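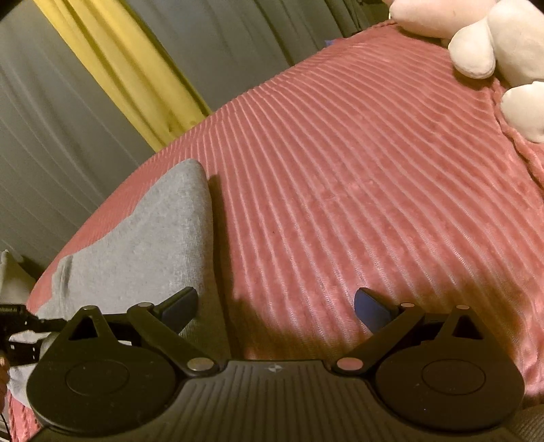 Kustico pays by the fold, and I was on 265 for the fortnight when my knees packed it in. I'd been kneeling at the pink blanket since breakfast with the gripper in my fist, squeezing, lifting, turning the grey knit over, letting go, and then messing it all up to start again. You're meant to do it slowly. You're meant to pause with the jaws open so the learning thing gets a good look (my sister reckons I've started buttering toast like that, and she's not wrong!).

The message from the Hesthorpe office came mid-afternoon. Fifty-eight of my clips knocked back. Too neat, they said. Could I please hesitate a bit more, like a normal person?

Well, I had a cup of tea over that. Then I went back and folded the way Mum used to when she was cross with Dad, starting one side, changing her mind, smoothing the same bit of sleeve three times over. I hadn't thought about her hands in ages. I did it again, and again, until the light through the curtains went a funny colour and I had to stop.

They took every one of those. Somewhere in Harham there's a machine learning to fold like my mother, and I haven't told my sister yet.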